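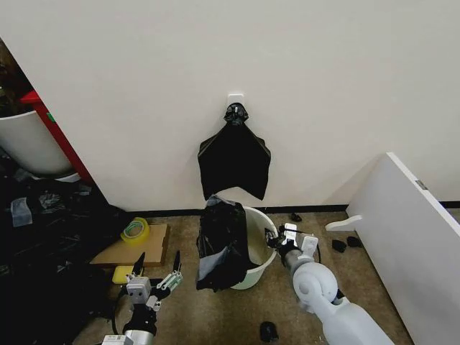
Bin liners and wall hooks: frequently asked questions

Applies to Irnus round bins, Irnlow liners and Tan adhesive hooks. Last revised May 13, 2024.

Which liner fits which bin?

Measure around the outside of the rim with a tape or a piece of string. The liner's opening, laid flat and doubled, must be greater than that figure. For the small Irnus round bin, use the Irnlow 43, which is 43 cm across when flat and gives 86 cm of opening. A liner with less opening than the rim will split at the side seam, usually on the first fitting. A liner with far more opening will fit, but the slack has to be gathered and knotted or it slides down under load.

How do I fit a liner so that it stays up?

Open the liner fully and shake air into it before it goes near the bin. Lower the closed end inside, then turn the top edge outwards over the rim. Work with both hands on opposite sides and pull down evenly, a little at a time. Pulling one side to its final position first leaves too little material for the other. Leave at least 7 cm of overlap on the outside.

The liner sits across the top of the bin like a drum skin. What is wrong?

Air is trapped between the liner and the wall of the bin, or the film has been drawn tight over the rim before the closed end was inside. Release one side, push the base of the liner down with a flat hand and let the air escape past the rim, then turn the edge over again. 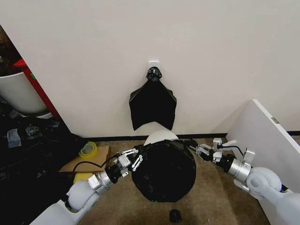 If the film still rises after this, the bin is airtight and the liner is a close fit. A strip of cardboard held between the liner and the inner wall during fitting gives the air a path out. Remove the strip afterwards. Do not drill the base of a bin that stands on carpet.

Can I keep a spare bag on a hook above the bin?

Yes. Use a bag with handles, gather both handles together, twist them once and pass the loop over the hook. The lower edge should hang clear of the bin and clear of the floor, so that the lower bag can be lifted out without catching it. The hung bag can also serve for dry, light waste such as paper or used packing film.

How much weight will the hook take?

The Tan square hook is rated for up to 200 g on smooth painted plaster. An empty carrier bag is well within this. A bag of food waste or bottles is not, and should go in the bin. The rating does not apply to wallpaper, bare plaster or textured paint.

How do I fix the hook?

Wipe the wall with a barely damp cloth and let it dry completely. Peel the backing, press the plate firmly for 30 seconds and leave it unloaded overnight. Fix it once only – the adhesive loses most of its grip if it is lifted and pressed back. To remove it, warm the plate with a hairdryer on a low setting and slide it sideways.

The liners come in a heap and I cannot find the opening.

Folded liners from the Irnlow box are packed flat, with the opening towards the perforated edge. Once they have been unfolded together they cling to one another. Separate them one at a time, lay each one flat and rub the edge between finger and thumb. The closed end has a welded seam, felt as a thin ridge. The open end has none. Damp fingers help.

Can I mend a split liner with packing tape?

For dry waste, yes, if the split is short and the tape goes on the outside. Packing tape does not hold on wet or dusty film. For anything that may leak, use a second liner.

How should the bin be cleaned?

Use a soft sponge, warm water and washing-up liquid. Scouring pads scratch the inner surface, and the scratches hold dirt. Dry the bin before relining it.

How are the liners sold?

The Irnlow 43 is supplied in black, in boxes of 132. The Skukia drawstring liner fits the same bin but does not have handles and cannot be hung from the hook without tying. From July it will be listed on its own page.

Who do I contact about a faulty box?

Write to Joanne Mellor in customer support, giving the batch number printed inside the lid. Trade orders and sizing queries for other bins go to Sorcha McGrath.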